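Wullix Bench Tray Set - Setting Up

4. Sorting the hand tools

Clear a flat tabletop and set the white tray down with the open side up. Check that nothing is left inside it.

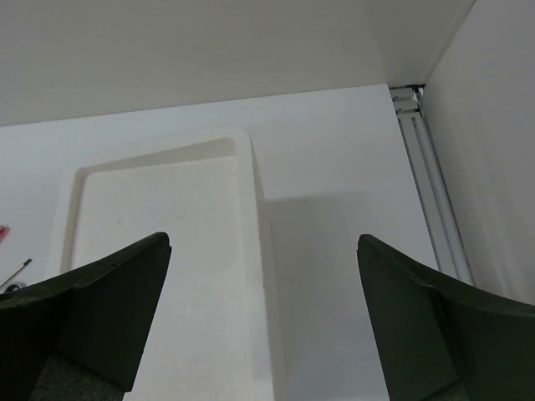
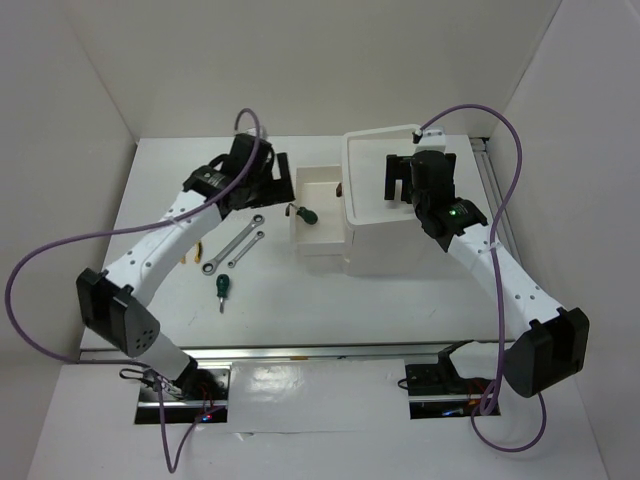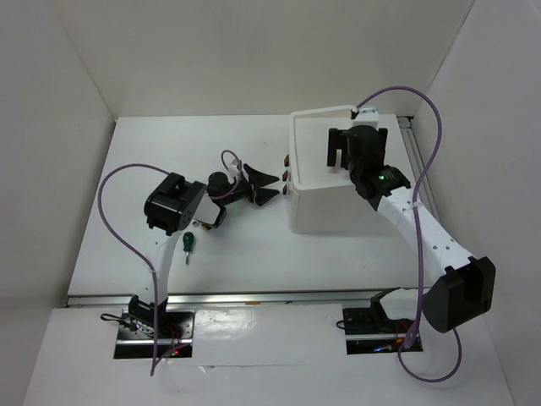

Fig. 8. The white work surface. Tray and hand tools in the second view.

1. Wipe the tray with a dry cloth.
2. Lay screwdrivers in first, handles all facing one way.
3. Add the smaller tools - no stacking above the rim.

CAUTION: Do not carry a full tray by one end.

Note: Spare trays are listed under part 897.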